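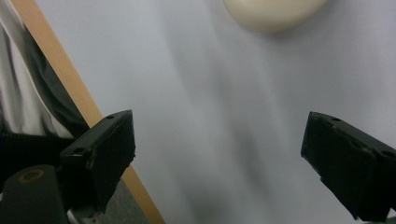
Fig. 1. Light gray surface with a narrow wooden strip and a cream-colored rounded form.

Tellmont Evening Drawing, Unit 2
Pale things on a pale ground

Notes for the Tuesday session, Redside studio. The session runs 90 minutes with a short break after the first study.

Last unit we drew dark objects against a light wall, and most of the work was done by the outline. In this unit the object and the ground are close in value, so the outline will not carry the drawing. You have to find the places where one tone changes into another, and some of those changes are very small.

Terms

Value: how light or dark an area is, apart from its color.
Local value: the value a thing has under even light.
Cast shadow: the shadow a thing throws onto something else.
Contact shadow: the narrow dark area where a thing meets the surface it rests on.
Lost edge: an edge you know is there but can't see, because the values on both sides match.

Cream and light gray

Look at the rounded form in Fig. 1. It is warmer than the gray next to it, but the difference in value is slight. In pencil you don't have warm and cool, so the color difference drops out and you are left with the shading. The soft gray shadow along the lower rim is what seats the form on the surface. Draw that shadow before you draw the curve. Students who start with the curve tend to press too hard and end up with a wire around the shape.

Squinting helps with matching values. So does holding a strip of gray paper near the setup.

Wrinkles and soft shadows

Cloth on a table is hardly ever flat, and slight wrinkles are harder to draw than deep folds. A deep fold has a lit side, a dark side and often a clear edge between them. A slight wrinkle may have only a faint change in tone with no edge on either side. Use the side of the lead and leave the point alone.

Keep wrinkles and cast shadows separate in your mind. The diagonal shadows in Fig. 1 run across the surface, and their edges are soft. A shadow crossing a wrinkle will bend a little with it. Block in the shadows first as one light tone, then work the wrinkles on top.

The wooden strip

A long straight piece set on a diagonal does a lot in a composition. It leads the eye, and it gives you a clean edge to compare the soft ones against. Its orange-tan color will look darker to most people than it is, so check the value against the gray before you commit.

Get the angle first. Hold your pencil at arm's length, line it up with the strip, and carry that angle to the paper. Where something passes in front of the strip, draw the line lightly straight through and erase later. If you draw the two visible parts separately they will probably not line up.

Leave the grain until the end. A few faint lines along the length are enough. The lighter band at the edge can be left as bare paper.

Studio work

Study A. Small value sketch, three tones only, no outlines. Use the Bendurent pad or any smooth paper.
Study B. One object on draped cloth, lamp to the side. Draw the contact shadow first.
Study C. Same setup with a straight strip of wood added on a diagonal.

Bring HB and 2B pencils and a kneaded eraser. Boards are on the rack by the door.

Reading for next time: Duda packet, page 44, on reflected light.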